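I have a soft spot for a bench with nothing much on it, and after 24 years around workshops I will defend it to anyone. A long, curved panel wants room to be set down gently.

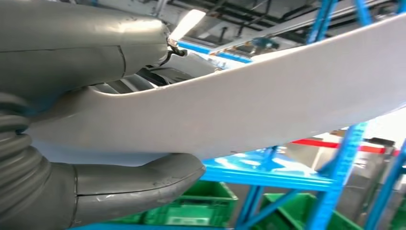 My old friend Torunn Aasen used to say that most scratches come from the putting down, and I've come around to her view, slowly and with a few scratches of my own.

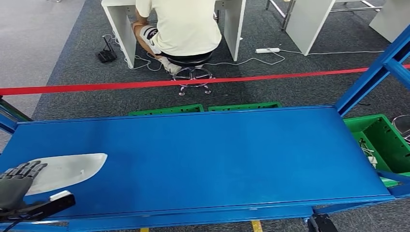 Where should all the small stuff go, then? Into open crates beside the bench, where you can still see it and grumble at it.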